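Sunday, December 29, 2019

Tracking down a hum in the living room

The amplifier is a Skornier integrated, bought used in August. It hummed from the first evening. The level did not change with the volume control, which put the fault after the volume stage or in the wiring between units. Replacing the speaker cable changed nothing.

I disconnected every source and the hum stopped. Then I plugged them back in one at a time, with a pause after each. The turntable was clean, and so was the tuner. The cable box brought the hum back at full strength.

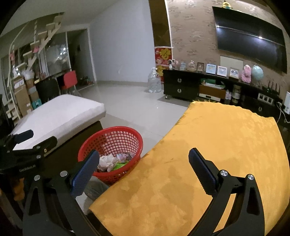
The cause was an ordinary ground loop. The coax shield is grounded where it enters the building, the amplifier is grounded at the wall outlet, and the two points sit at slightly different potentials. Current flows along the shield of the audio cable and the amplifier treats it as signal. Lihua Duan suggested lifting the safety ground with an adapter plug. I will not do that – the ground pin is there for fault current and should stay connected.

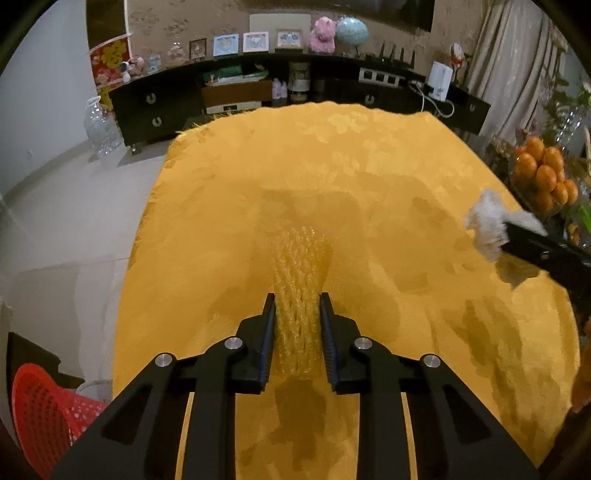 An isolation transformer on the audio line is the safer fix. Mine is a passive unit from Oddsson, with 2 channels and RCA jacks at both ends. Bass is slightly thinner on organ recordings, and I hear no other change. I also rerouted the signal cables away from the power strip. Braided sleeving keeps the bundle tidy, in much the same texture as the yellow rope-like piece on the tablecloth, but it does no shielding unless it is metal and grounded. Mine is nylon.

The tuner still has a faint buzz on one station.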